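Fudham Leiva parallel gripper, two-arm kit: review
Posted by Troels Blöndal, Thu 17 November

The Leiva is the mid-range electric parallel gripper from Fudham. It ships as a matched pair with flange adapters, two wrist cameras, one controller box and a set of printed finger blanks. Landbridge lent us the kit in August and we have had it on our two-arm bench since then, in place of the Cemero units we normally use. Everything below applies to firmware 2 and to the stock tapered fingers unless stated.

Mechanical

Rated grip force is 50 N per pair, adjustable in software. We ran most of the work at 40 percent. Backlash at the fingertips was acceptable out of the box and did not grow noticeably over the loan period. The Cemero is stiffer at full stroke, but it is also heavier, and on a small arm the weight matters more.

Mounting took one afternoon for both arms. The flange adapter has a locating pin, so the camera bracket goes back in the same orientation after a finger change. The supplied hex key is too short to reach the rear screw with the cable fitted. Use your own.

Fingers and camera view

Most of our test work was bimanual handling of soft and semi-rigid goods in and around an open carton. Footwear was the main category. 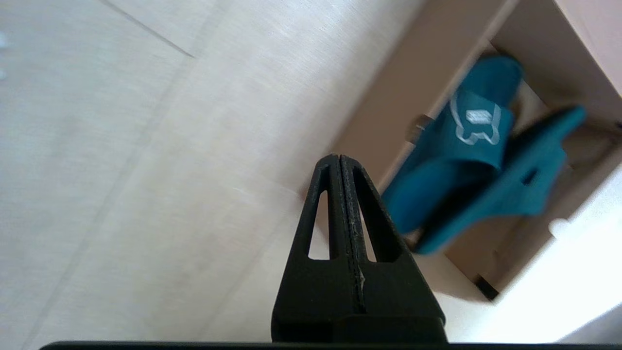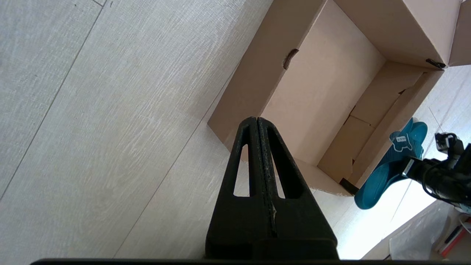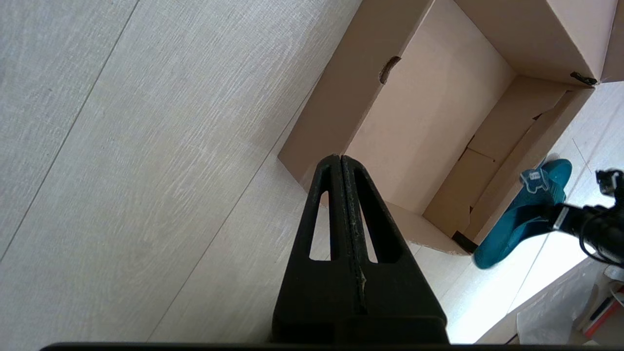

Camera placement is the point on which the Leiva and the Cemero differ most. Fudham puts the lens behind and above the fingers and accepts that the gripper will block part of the view. On the Cemero the camera sits off to one side, which gives a cleaner picture but shifts the fingertips toward a corner and makes close alignment harder. With the Leiva, the closed tips stay near the middle of the image, and the long triangular cutouts let some of the floor show through the fingers. That recovers a useful amount of background during an approach. The pale scuffs along the center seam are cosmetic on our set and have not affected grip.

Exposure control is weaker. In the view with both teal sandals lying in the carton, the inside of the box near the right edge is almost white, and parts of the sandals are blurred. We locked the shutter at a shorter value after that and accepted more noise. The automatic mode has no setting to limit exposure time, and Fudham should add one.

Cabling

The cable exits at the side and needs slack for wrist rotation. Too much slack and it hangs in a loop, as it does under the second gripper in the last view. Encarnación Cuesta rerouted ours through a spring clip on the forearm. A right-angle connector would be a better answer, and the Cemero has one.

Controller

The controller box handles both grippers over a single network connection. Position commands were dependable. Force readback is filtered heavily and lags the real contact, so we closed on position and used force only as a stop condition. Measured delay from command to first finger motion was 8 ms with one gripper active and slightly longer with both.

The configuration page is plain and quick to use. It loses unsaved values if the browser tab is refreshed. Calibration has to be repeated after each finger change, and the prompt for it is easy to miss.

Verdict

For two-arm work with light goods, we would take the Leiva over the Cemero on weight and on camera position. For rigid parts or anything that depends on force feedback, we would stay with the Cemero. The kit goes back to Landbridge next week, and we have asked for a quote on one pair with the blank fingers and without the carrying case.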